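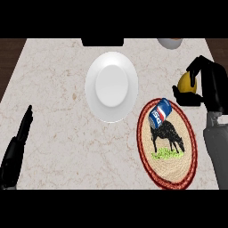 White oval plate on a marble-patterned tabletop

Burnus is looking for part-time servers for the dining room at Skundard, starting in August

Skundard is a sit-down dining room with 44 seats, open for lunch and dinner. It is run by Burnus, which also runs the Henare bakery on the same block. We serve soups, roasts, fish, fresh bread and a short dessert list that changes with the season. Most of our lunch guests work nearby and have an hour or less. Dinner is slower and the tables stay longer.

We are hiring two servers. One will mostly work lunch and the other mostly dinner, but both need to be able to cover either shift.

The job

You will set tables, greet and seat guests, take orders, carry food and drinks, clear, and handle payment at the table. Before opening you will fold napkins, fill water pitchers and check the reservation book. At the end of the shift you will reset your section, sweep, and sign off your cash and card slips with the shift lead.

Servers here also pour coffee and plate bread and simple desserts. The kitchen plates everything else. There is a separate dishwasher on every shift, so you will not be asked to wash dishes, but you will be asked to scrape and stack them properly.

Lunch shifts run from 10:30 a.m. to 3:30 p.m. Dinner shifts run from 4:30 p.m. until the last table is reset, usually by 10:30 p.m. Each server works four shifts a week, and at least one of those is on the weekend. The schedule is posted two weeks ahead. Swaps are fine if both people tell the shift lead before the day starts.

What we need from you

You must be 18 or older, because dinner servers bring beer and wine to the table. You need to be able to stand and walk for a full shift and carry a loaded tray up the four steps to the back room. You should be comfortable talking with strangers and doing simple math without a calculator.

A food handler card is required by your first day on the floor. If you don't have one, we pay for the course – you take it on your own time and bring us the certificate.

Experience is helpful for the dinner position. For lunch we are glad to train someone who has never waited tables. Spanish is useful but not required.

Pay and meals

Pay is hourly plus tips. The hourly rate depends on experience and will be given to you in writing before your trial shift. Tips are pooled by shift and split between servers and the busser according to hours worked. They are paid out weekly with your check.

You get one meal per shift from the staff menu and a discount at Henare. We supply two aprons and two shirts. You supply black pants and closed, non-slip shoes.

Training

Training takes two weeks and is paid at the full hourly rate. In the first week you follow another server and learn the menu, the table numbers and the order system. In the second week you take a small section of your own. Trainees receive a share of the tip pool from the second week on.

How to apply

Come by between 3:30 and 4:30 p.m. on any weekday and ask at the front for an application, or pick one up at the Henare counter. Fill in both sides. Please list the days you can work and any dates in August when you will be away. A resume is welcome, but the form has to be filled in too. We don't take applications by phone, and please don't drop in during meal service.

If we think you may be a fit, we will call to set up a short interview with the dining room manager, followed by a trial shift. The trial shift is paid. We will contact everyone who applies, including people we don't hire.

We also need a weekend busser at Rurnel, our smaller place across the river. Use the same form and write "Rurnel" at the top.

Last updated: 17/07/2019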